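Zillen Advisory - Questions We Get Before Anyone Signs

Most of these come up in the first call. The answers were written by Ea Zoëga, who has spent much of her working life cleaning up after other consultants and has opinions about it.

Do we need a consultant at all?
Maybe not. If your managers already agree on what is wrong and have the authority to fix it, save your money. A fair number of the companies that call us could solve the problem with one long meeting and a decision. We will say so on the phone, and we don't charge for the call.

What do you do that our own people can't?
Less than most firms claim. We ask the same questions in every department and write down the answers side by side. Your own people could do that, but the plant manager usually won't tell the sales director what he tells us. We are skeptical of any firm that says it has a secret method.

How long does a review take?
A standard operations review runs five weeks. The first two are interviews and paperwork, the next two are spent on site, and the last one is for writing. If someone promises you a full review in three days, ask which parts they plan to skip.

Will you guarantee savings?
No. We have read plenty of proposals that promise a percentage before anyone has looked at the books, and we don't know how that number could be worked out. What we will do is list each change we recommend, what it should cost you, and what we think could go wrong with it.

Do you use benchmarks?
Sometimes, with care. A benchmark built from companies three times your size will make you look bad at everything. At Hjaltested we were handed a comparison table with 241 lines in it. Almost 80 of them measured things the company didn't do. We threw those out first, and the picture looked a good deal better.

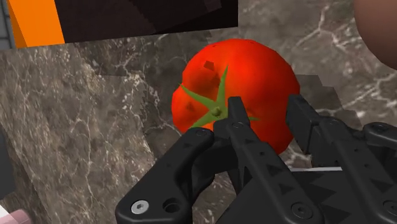 Who owns the final report?
The client does, once the last invoice is paid. You can copy it, hand it to your bank, or put it in a drawer. We keep one copy for our records and don't show it to other clients.

How big should a company be before it calls you?
Size matters less than people think. Trernell had a single site and got more out of the work than Woltdale, where we were given 2,271 pages of procedures and no one could say which ones were in force. If you can't name one person who will be in charge of carrying out the changes, wait until you can.

Can you help us pick software?
We can tell you what the software would need to do. We don't sell any, take no commissions, and won't sit in on vendor demos - they are sales pitches, and we would rather read the manual. Be wary of new systems brought in to fix an old argument between two departments.

What happens after the report?
That is up to you. We come back once, in the following November or sooner if you ask, to see which recommendations were used. Some won't have been. We want to know why, and now and then the answer is that we were wrong.

Why isn't there a client list on this site?
Because logos on a page tell you who paid an invoice. Ask us for two references and we'll give you phone numbers, including one for a client who was not entirely happy.

Page last changed 23 December 2003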